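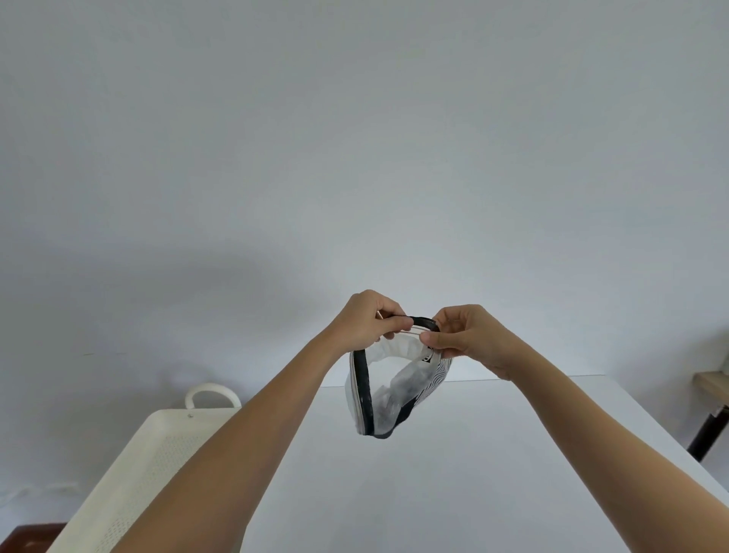
Every spring somebody on the internet tells me my shoes should live in bags. The argument goes that dust gets in, smells get out, and a cupboard full of zipped pouches is a cupboard you can be proud of. I've ignored it for years. Then I bought a pack of the Lilard zip bags for napkins and crumbs and the sort of things that wander about in a kitchen drawer, and I had enough left over to give the shoe people a fair hearing.

My trainers aren't smart. The pair I started with has a stripy knit upper and a black padded collar, and the lining has gone soft and a bit wrinkled at the heel, as linings do. I checked the insides before doing anything, mostly to see if they were worth the trouble. They were borderline. The advice on the Clukitz blog is to stuff the toes with tissue, wipe the sole, fold the laces in and seal the lot with "a gentle press". I wiped the soles and skipped the tissue.

First complaint: size. One shoe per bag if you're lucky, and a shoe in a bag that nearly fits it is bulkier than a shoe. Second complaint: air. I don't want anything I've had my feet in all day shut up tight until November. The shoe people say you leave a corner open, in which case I'd like to know what the dust is supposed to be doing in the meantime.

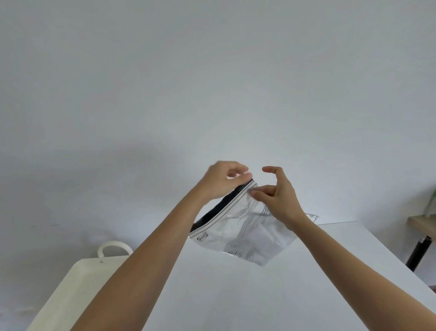
The seal itself I've no quarrel with, once you find it. The two sides cling together and you have to worry at them with your fingertips for longer than seems reasonable, and then they part all at once. Closing is easier if you start at one end and run along. I've had worse from dearer brands. There's a pale panel on the front which I assume you're meant to write on, though my biro skidded straight off it and I couldn't be bothered to hunt for a marker.

So the trainers went back on the rack, and I did what I'd bought the bags for in the first place. 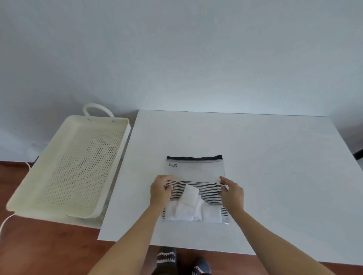 Beltrán, April 2023

Back home after a weekend at my sister's, and the napkins are still the only thing in this whole business I'd do again. White ones, folded, a fat wodge of them to a bag. They never lie straight. One always pokes up in the middle and you can smooth it as much as you like. But they stay clean, they stand up in the drawer, and I can see when they're running low. That'll do me.

What I don't believe is the rest of it. The pack cost 359, which is a lot for something you're told to use everywhere, and "everywhere" is how they get you to buy the next one. I counted 9 bags in use on Sunday and could defend 2. One had batteries in it, fair enough. Another had a single sock.

I've also been told to decant things into trays first and then bag them, or bag them and then put them in trays. I own a cream plastic tray with holes in the bottom and it seems perfectly happy holding whatever I drop in it. I don't see what it would gain from a layer of plastic.

If you've made shoe bags work in a small flat, tell me how. I'll read it, and I'll probably argue.

Posted by the author, Drawers and Doors

Comments (3)

mopandbucket
Cloth bags for shoes, plastic for napkins. My mother did it that way and her cupboard never smelt of anything.

tidyish
Disagree about the air thing, mine have been sealed all winter and they're fine. I do put a teabag in each one though (dry!!)

Gresemora Gran
Pencil works on that panel. Biro never does.

Related posts
Do drawer dividers divide anything?
The vacuum bag that ate my duvet
Tea towels: how many is too many
A second look at the Clukitz hanging rail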